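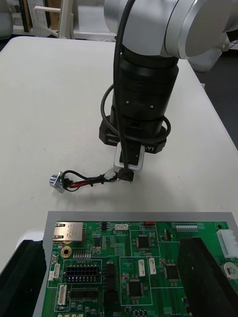
Why would you bother with soft, skinny fingertips on a job that is mostly shoving plugs into sockets? A reader named only as Perkex Fan wrote in after the last issue to ask that, and added that in their shop the stiff black jaws do everything and the printed ones end up in a drawer by April.

Fair question, and one I've been chewing on all month! So for the Jan 31, 2018 newsletter I'm skipping the usual parts roundup and telling you how our finger comparison is going at the Stornodness bench.

Quick recap if you're new. We have two sets of fingers we care about. One is the big, angular black set, and I love those for anything chunky. The other is the small translucent white kind with an open, frame-like shape, and they're for the fiddly stuff: thin harnesses, little white plugs, anything with twisted wire that wants to roll away from you. I ran 40 tries with each on the short black-and-red harness. The black set got the plug off the table 25 times. The white set managed all but 10, so call that a win for skinny, though it's a closer race than I'd bragged it would be (sorry to everybody I bet a coffee).

What surprised me was where they went wrong. The black fingers mostly lost it at the pickup, because they're so wide at the tip that they'd hit the table before they'd closed on anything. The white ones picked up fine and then bent a little on the way in, so the plug arrived at the board leaning. I ended up slowing the last bit of the move way down in the Jarman script, and that helped more than any amount of squeezing harder. If you try this at home, start slow. You can always speed it up later, and a bent header pin is a miserable way to spend an evening.

Then there's the board itself. You want it sitting in something that gives you a flat border to work from, and you want to know exactly which end has the power connector before you go poking near it. I've been practicing my approach from the front edge, where most of the connectors are lined up, and the tall capacitors are a real pain from that side. Come in low and you clip one, come in high and the wrist camera can't see the socket. 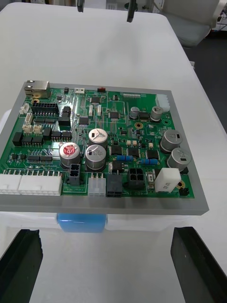 Have you thought about giving up on the wrist view for the last inch and trusting a camera off to the side? A comment on the Fosunero board put it that way, and went on to say that a wrist camera is great for finding the part and pretty lousy for seating it, since the fingers cover up the very thing you need to look at.

I tried it, and I'm half sold. The side view is much better for telling whether a plug is leaning. It's no help at all for lining up left and right, so I'd still keep the wrist view for that. For now I'm switching between the two by hand (slow, and I keep forgetting which one I'm on). A proper handoff in the controller is on my list, right under finding my good tweezers.

The other half of the month went to cables, the thick bendy kind. I had put this off forever. A little plug on a little wire goes where you send it, but a fat bundle has opinions, and it pushes back the whole way.
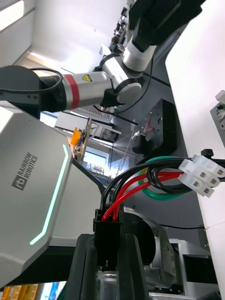 For these I went straight back to the black fingers and haven't looked at the white ones since. Grab the connector housing, never the cables, and leave plenty of slack so a loop can swing without tugging on your grip. I logged 274 moves with bundles this month, and nearly all the ugly ones came from me starting with the cable already pulled tight.

Next time I want to try a rubbery pad on the black tips and see if it stops the housing from twisting. If you've done that, write in and tell me what you glued it on with, because mine keeps peeling off!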